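Clearing Out the Guest Room

Nov 27, 2018

The upstairs guest room at Torkbridge had turned into a place to leave things, so we gave it a full clear-out. The gallery follows the job in order, starting with the bed. Everything small went onto the pink cover first: candy wrappers, balls of foil, bits of plastic. We kept the lace-edged bedding and washed it at 35 minutes on the gentle cycle.

Wrappers and foil on the bedspread, with an empty plastic bottle, no cap or label.

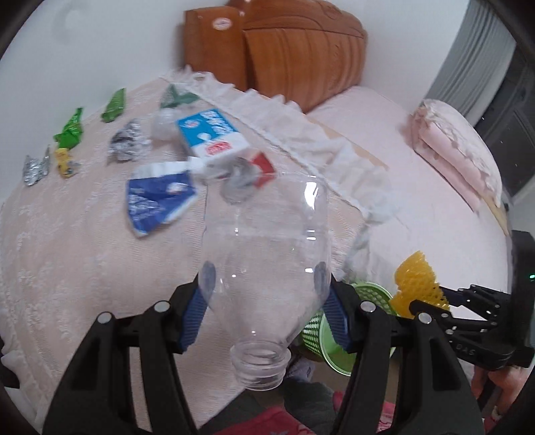 The green basket stays in the room for now. Shelves and closet are next, in April.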